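Seo-ah Kong has been mending other people's clothes for money since she was in college. She works out of two rooms above the Mendes building, takes in repairs three days a week, and spends the other days on her own projects. We talked in her workroom while she unpicked the hem of a winter coat.

She did not plan on repair work. She had a desk job at Pasov, a shipping office, and fixed things for coworkers on her lunch break.

"People kept bringing me stuff," she says. "A zipper, a lining, a pair of jeans with the knee gone. After a year I had more of that than I had of the job."

She left in June and never went back to an office. Last year she finished 469 repairs. She knows the number because every item gets a paper tag and the tags go in a box, which she empties in January.

Most of the work is ordinary. Pants make up the largest share, then coats, then knitwear. She gets very few wedding dresses and prefers it that way.

Asked what people get wrong about their clothes, she talks about washing first.

"They wash too much and too hot. A shirt you wore for four hours to sit in a restaurant doesn't need a wash. Hang it by a window. If it smells fine in the morning, it's fine."

She tells customers to go through what they own twice a year, and to do it on the bed, where everything is at a good height and the light is usually better than in the closet.

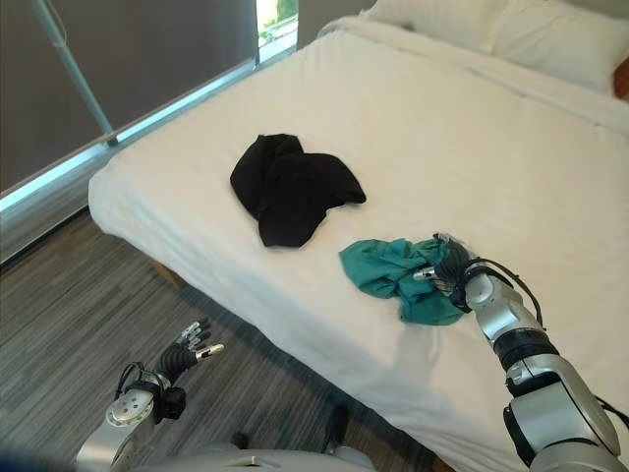 CARE AND REPAIR

Her own sorting method is simple. Anything with a hole smaller than a pencil eraser gets fixed that week. Anything larger waits for a free afternoon. Clothes that no longer fit are passed on, and she does not keep them for a thinner or fatter year.

"I kept a skirt for 10 years like that," she says. "I moved it through four apartments. Then my cousin wore it out in one summer, and I was glad."

She is careful about what she promises. Some fabrics take a repair well, and wool is the easiest because the fibers grip each other. Thin cotton jersey is harder. It curls at the edges, and a darn that is too tight will pull a new hole next to the old one.

Dark fabric is a separate problem. Black thread on a faded black sweater shows up as a darker line, so she keeps a drawer of grays, and takes each piece to the window before choosing. Under her lamp, she says, charcoal can look blue or purple, and she has had to take out an evening's work after seeing it in daylight.

"You have to look at it where it's going to be worn," she says. "My lamp isn't where it's going to be worn."

She uses a Bresent machine she bought secondhand for $271 and has serviced once. Hand stitching is done with ordinary needles from the hardware store down the street. She tried a Flukix darning loom that a customer gave her and found it too small for most jobs, though she likes it for socks.

Fleece comes in more often than it used to, mostly jackets with broken zippers. She will replace a zipper on a fleece but tries to talk people out of patching one, as the patch tends to sit stiff against the soft cloth around it.

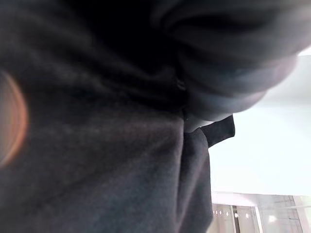 What it costs

Prices start at $10 for a button or a short seam. A coat lining can run well past what the coat is worth in a thrift store, and she tells people so before she starts.

"Sometimes they go home and think about it. Usually they come back. It was their dad's coat, or they just like the pockets."

She has turned down offers to take on staff. Teaching interests her more, and she is setting up a Saturday class for beginners, with a limit set by the number of chairs she owns. The first lesson will be threading a needle and sewing on a button with a shank.

The coat hem was done before we finished talking. She pressed it under a damp cloth, wrote out the tag, and hung it on the rail by the door.

Recent stories
Where to get a pair of boots resoled
A short guide to moth season
The laundromat that stays open all night
Reader letters: the sweater I can't throw out

We use cookies to remember your settings and to see which pages are read. By staying on this site you agree to their use. Accept | Manage settings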